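1/8/19

So I finally got to the open day at the Vovbridge paper mill, after missing it last year and the year before (train strike, then a wedding). Kanako drove, which meant we got there far too early and sat in the car park eating cheese rolls until the gates opened.

The tour costs nothing but you do need to book, and they take 20 people at a time. Our guide was Rosalía Valcárcel, who has been there 35 years and talks faster than anyone I've ever met! She took us through the pulping hall first — horrible noise, lovely smell, a bit like wet cardboard and porridge — and then up some metal stairs to look down on the big Nomura machine. It can run at 400 metres a minute, though it was going slower for us. I could have stood there all afternoon. Kanako wanted to know what happens when the sheet tears, and got a very long answer about felt rollers.

After that came the hand-making room, where you can have a go with a mould and deckle. Mine came out thick at one end like a doorstep. Kanako's was perfect, of course. 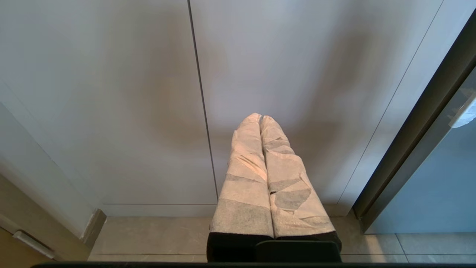 *Crinkly off-white and pale peach, with grey patches.*

Tea was in the old drying loft, and the shop next door had proper offcuts by weight. I bought far too much. If you go, take the 755 bus and get off at Prundaron Lane, the car park was full by eleven and people were getting cross. The next open day is in May.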